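Lakusura Secondhand Kitchen
Small appliances, checked and cleaned

Countertop microwave, cream white, used
Price: 40.00 (was 4000 loyalty points, now cash or points)
Condition: good, with wear on the front
Listed Jul 19, 2022

Hi, it's Paula Văduva again, and I've got a microwave for you! I get asked for these more than anything else in the shop, and they never sit on the shelf very long. This one is a Midea, the plain countertop kind with a door that opens to the left and a glass turntable inside. It came in with a load of kitchen things from Clifford Landry, who was clearing out his rental on Okow Street and wanted all of it gone before the new people moved in.

I like a microwave that looks like a microwave. The front is pretty plain, and there's a thin reddish-pink line that runs around the door, which I thought was a stain until I got up close with a cloth. It's part of the look, and I've grown fond of it. The window is very dark with the name in small white letters at the bottom. If your counters are white or cream it'll blend right in, and if they aren't, well, it's still a nice soft color that doesn't shout. 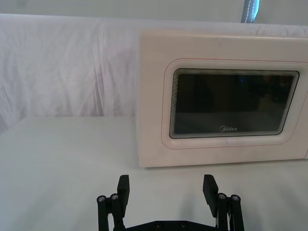 Let me be fair about the wear. The front panel has a faint speckle to it and it's not as fresh as it would have been new. I went over it with dish soap and then with baking soda, and what's left is staying. It doesn't bother me, but I had a customer in January who brought a toaster back over a mark the size of a grain of rice, so now I say these things up front. Come and look at it in person if you're picky – I'd much rather you did that than drive home unhappy.

For the check, Kirsten Sandhu (she does all our electrical testing) ran it with a mug of water for 2 minutes and then did the same again with a bowl of leftover soup, which she ate. She was happy with both. She also opened and shut the door a bunch of times and listened to the latch, and she says it closes with a good solid click.

Cleaning the inside was my job. The glass plate lifts out and goes in the sink, and I wiped down the walls with warm water and lemon juice. I do this at home too: half a lemon in a bowl of water, heat it till the window steams up, leave it alone for 10 minutes with the door shut, then wipe. You hardly have to scrub! The light comes on when you open the door and it's a warm, peachy sort of light, so you can see what you missed back in the corners.

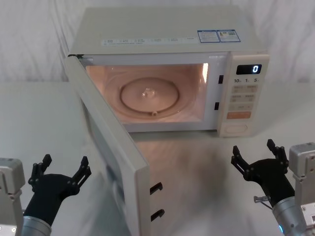
Please measure your spot before you come by. You want room on the left for the door to swing all the way open, and that's the thing people forget. Jocelyn Lavoie bought one from us last winter, put it tight against her fridge on the wrong side, and had to rearrange half her kitchen. Leave some breathing space at the back and on top as well.

What you get: the microwave and the glass plate. There's no manual with this one.

Pickup is at the Tuhumury Road store, at the side door where the ramp is. We can hold it for 2 days if you leave your name. Delivery in town is extra, and you'd need to ask Sylvie Simard at the front desk, who keeps the van schedule. Returns are fine as long as it comes back clean and with the plate.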